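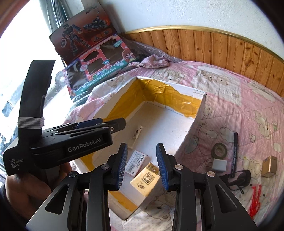
Bromby Box-Sort is a small set of recordings made with two hand-held grippers, collected at home for training and testing pick-and-place policies on household clutter. It covers one task family: moving small objects between a shallow open box and the soft surface around it. The box is cardboard with a white interior and glossy amber packing tape along its sides, and the tape throws bright reflections on the far wall that affect feature tracking. Camera views are circular with a dark border, and no rectification has been applied.

Contents

513 episodes in total. 269 are put-in episodes, where the object starts outside the box. The rest are take-out episodes, where the object starts inside. Both grippers are recorded in every episode, including those in which only one of them moves an object.

Layout on disk

episodes/ one folder per episode, numbered from 0
episodes/N/left/ video and pose for the left gripper
episodes/N/right/ video and pose for the right gripper
episodes/N/task.txt one line of plain text
meta/objects.csv object names and class labels
meta/splits.json train, validation and test lists
tools/ reader and playback scripts

Objects

objects.csv lists 17 classes. Names are generic and lowercase: tape roll, power adapter, marker, glasses, clear tube, small carton, paper packet, and so on. Brand names and printed text were not transcribed. Labels on cartons and packets are legible in some views and are not blurred.

The marker and the tape roll are the easiest classes. Glasses are the hardest. A lens gives a strong highlight, the thin parts disappear against a patterned background, and the closing force has to be kept low. The clear tube is second hardest for similar reasons. If a policy does well overall and poorly on these two, check the per-class table before changing the architecture.

Surface

All episodes were recorded on a bed with a quilted pink and off-white bedspread. The cartoon print includes bear faces and clouds, and an off-the-shelf detector will sometimes return these as objects. The detector config in tools/ has a minimum depth step to suppress them. The surface gives under load, so the box can shift when a jaw pushes on its wall. Box pose is therefore estimated for each video frame and must not be treated as fixed over an episode.

Pose and timing

Poses are given in meters and quaternions (x, y, z, w), in a world frame set at the start of each session. World frames do not agree between sessions. Left and right streams share a clock. Jaw opening is stored as a value from 0 (closed) to 1 (fully open), taken from the calibration run at the start of the session.

In 13 episodes the left stream loses tracking for part of the motion. They are kept, marked pose_ok=false in the episode metadata, and excluded from the default splits. Pass --include-bad to the reader to load them.

Splits

Splits are by session, so no session appears in more than one list. Class balance is uneven as a result. The test list has few paper packet episodes, and scores on that class are noisy.

Reading the data

python tools/read.py --root episodes --split train
python tools/play.py --episode 42 --side both

The reader was tested on Linux only. Playback needs a display. Conversion to the Valletik log format is done with tools/to_valletik.py, which drops the jaw calibration record. Keep the original files if you need it.

Known problems

Window light overexposes part of the image in daytime sessions. Exposure was left on automatic, so brightness steps occur when a gripper turns toward the window.

The operator's hand is visible in many views. Mask it if you train on raw pixels.

Task lines were typed by hand and are inconsistent. "Put marker in box" and "marker into box" mean the same thing. A cleaned version is planned for the December release.

There is one operator, one room and one bed. Do not expect a policy trained on this set alone to transfer to a hard tabletop.

License

Data and scripts may be used for research and hobby work with attribution to the Bromby project. Commercial use requires written permission. Report broken episodes in the issue tracker, with the episode number and side.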